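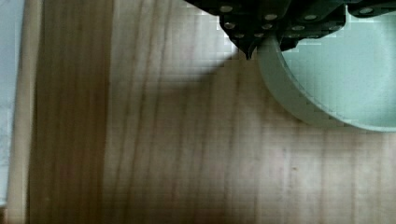
The Horcombe Public Library is posting a short thread today on changes to borrowing, holds and fines. Please read to the end before calling the desk, as most questions received this week are answered below. 1/12

All due dates falling before the end of May have been moved to June 15. The change has been made in the system already. Patrons do not need to renew items one by one, and the date shown in your online account is the correct one. 2/12

No overdue fines will be charged for items covered by the new date. Fines that were on an account before the building closed remain on the account but will not block borrowing of e-books or audiobooks. 3/12

The book drops on both sides of the main building are locked. Please keep your items at home. Bags left on the steps have been rained on twice, and replacement costs for those titles are still being worked out. 4/12

Holds: requests may still be placed, and your spot in line will be kept. Items already on the hold shelf when we closed will stay there for the same patron. Pickup notices sent in error on the morning of the 14th should be disregarded. 5/12

The monthly limit on digital loans has been raised from 51 to 60 items per household card. Several patrons have asked whether this applies to magazines. Magazines have never counted toward the limit and do not now. 6/12

Residents without a card may apply by phone. A temporary number will be issued by e-mail and is good until September. Proof of address can be shown at the desk at a later date. Temporary cards work for digital items only. 7/12

Interlibrary loan is suspended in both directions. If you are holding a book that belongs to another library, the lending library has been told and has agreed to the June date - with the exception of microfilm reels, for which Hazel Kasprzak in Reference will contact you directly. 8/12

The local history room has received 122 pages of scanned letters from the Wojcik family, given by Cletus Wojcik. Transcription is under way from home. Readers comfortable with cursive handwriting and willing to check a few pages may write to the Reference desk. The first batch covers the years the family ran the feed store on Mill Street. 9/12

Story time is now offered by telephone. Call the main number and press 4 for a recorded story, changed each morning. Kaede Fujimoto of Children's Services reads in English and Japanese, and Ayman Tarawneh reads in Arabic. Recordings run less than ten minutes. 10/12

The spring book sale will not take place. Table fees paid by outside sellers will be returned by check. Sellers who would like the fee held for the fall sale should tell Reginald Ostrowski in the business office in writing. Phone messages on this matter cannot be accepted. 11/12

Desk phones are answered from 10 to 4, with a break at noon. One line is in use, so callers may reach a recording - please leave your card number and spell your last name. Correction to post 3: the rule on older fines applies to balances under $100. Accounts above that amount should call the desk. 12/12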